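Workshop tips: sharing a bench with the new arms

The Stirton workshop went over to the Gustgate cells in February, and the tips page has had to keep up. The old advice about sharpening chisels still stands. The following is for anyone whose bench now has a colleague bolted to it.

Put things back where they were. You may know that the bowl is still the bowl when it's a foot to the left. Your colleague may need the afternoon to come round to the idea.

Label your own brush. Mine went into the shared bin on the first morning and I haven't seen it since.

Keep sleeves, lanyards and mugs behind the yellow line. The line is generous. Use the extra for your mug.

Don't tidy for them. Sweeping up used to be the job you gave the newest starter, and three of us have been caught doing it out of sheer habit. Management paid for 2,000 hours of not sweeping, and would like them spent on fitting and finishing. Dinesh Pal has taken to fitting and finishing very slowly.

Hold a dustpan at both ends if it's full. I've said this to apprentices for years and been ignored. The arms do it without a murmur.

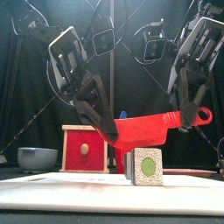
Dinesh Pal wrote in to say that the sweeping was when he did his thinking, and could the rota please put back ten minutes with a broom, paid, no arms involved. It has gone to the office with the other suggestions.

Wipe the board down at the end of the shift, dry cloth first. Spare cloths are in the Uvano cupboard, bottom shelf, behind the tins.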